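Equipment Planning and Purchasing Coordinator (Robotics) -- Hundutlow
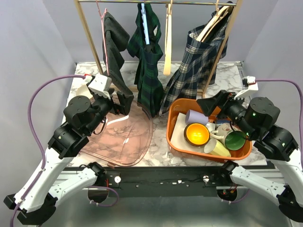
Two-arm bench with clothing rack and dish tub, Hundutlow workshop.

Worinton is looking for someone to plan and buy equipment for its household-task robotics program. The position is full-time for 2 years, based in Hundutlow, with regular travel to our second site at Clerkden.

We are moving from a small number of benches to a full floor of them. The capital plan for the first year has 327 lines, from robot arms and grippers down to cable, hangers and crockery. Over 200 of those lines still need a supplier quote. You would take over the plan as it stands and get it ready for approval in July.

The work

Keep the equipment budget up to date and report on it monthly.
Get quotes, compare them and write up purchase recommendations.
Work out spares for arms, grippers, wiring and mounts with the bench technicians.
Manage our supply agreement with Zelenák, including lead times, freight and warranty returns.
Plan power, bench space and delivery dates for Clerkden before orders go in.
Buy household items for the benches. Garments and dishes wear out or break and come out of the same budget.

What we need from you

Experience buying technical or laboratory equipment. You should be comfortable with spreadsheets and able to read a data sheet well enough to ask a supplier the right questions. You do not need to program a robot. Experience with import paperwork would help -- so would having set up a workshop or lab from scratch.

Conditions

Standard business hours, with some early calls to suppliers overseas. Travel to Clerkden is paid at cost. There is some lifting of boxed equipment, and a trolley is provided.

To apply

Send a résumé and a cover letter of one page to the Worinton hiring office. In the letter, describe one equipment purchase you planned and what it cost against budget. Applications close Mar 14, 2024.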